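Gallery: Teaching by Hand at the Drolside Bench

Olumide Oyelaran has been collecting hand-held demonstrations since November, and I have been doubting them for about as long. The pitch is familiar by now. You hold a gripper, you do the chore yourself, the recordings go into training, and sooner or later an arm does the chore without you. Stotitz puts this on its front page in large type. I wanted to see the part before "sooner or later."

The chore is small-parts sorting: open a drawer, take out a piece of hardware, set it on the table, put it back. Olumide's set stood at 191 demonstrations when I stopped by on Thursday. He threw out 24 of them, mostly for rushing. I would have thrown out more. Watch a few in a row and you see a person getting bored, and I can't see why a policy trained on boredom would come out careful.

Remote control was tried first, with the Babalola rig over at Gunddale. It was slow — roughly 5 minutes for one nut — and the operators hated it. Holding the tool in your own hand is far quicker, I'll give it that. My complaint is that it's quick for the wrong reason. Your wrist does a hundred little corrections that an arm bolted to a bench may not be able to copy, and the recording doesn't tell you which ones mattered.

Olumide says variety takes care of it: other tables, other boxes, other people's hands. Maybe. So far three people have done the demonstrating, and all of them learned it from him, down to the way they come at a drawer from the side.

Clear plastic is what I'd keep an eye on. 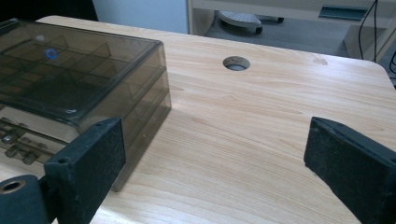
A tinted box gives back reflections, and it shows you parts that are still behind a wall. A person sorts that out without thinking. I asked whether the trained version does, and was told the tests on that are still to come. I've asked to be there for them, with a box of my own choosing.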